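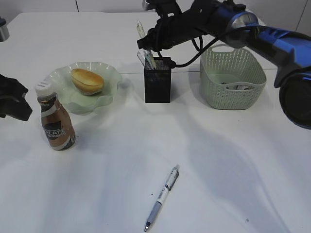 *Pens at the table, spring term*

Minutes, April meeting, 2 p.m.

The chair welcomed everyone warmly, thanked those who had come over from the Varnmont building in the rain, and the minutes of the last meeting were agreed with one small spelling put right.

**Corporate finance elective.** We had a long and very friendly talk about numbers. The course drew 305 bids for 60 seats, and it was agreed to ask the dean's office for a second section in the autumn.

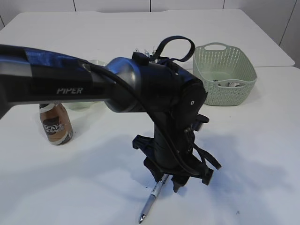

**Department of Finance – Teaching and Research Group**

**Working papers.** The Prirketti paper on bank lending is back from its referees with kind words and a fair bit to do. The sample now stands at 786 loans, and the authors hope to send it off again before the summer.

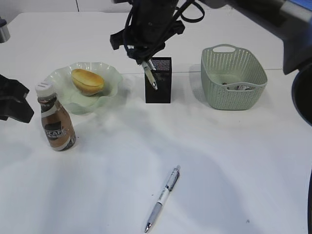 **Reading list for new doctoral students.** The list has grown to 13 papers and most of us felt that was plenty, though there was a good deal of fondness for the older ones on credit risk. Printed copies will be left in the common room for marking up. It was suggested that a mesh pen holder like the one in the photo, and perhaps a green glass bowl with a ruffled rim for the paper clips, would look very nice beside them. Agreed.

**Any other business.** The Gamico data licence is to be renewed. Tea followed.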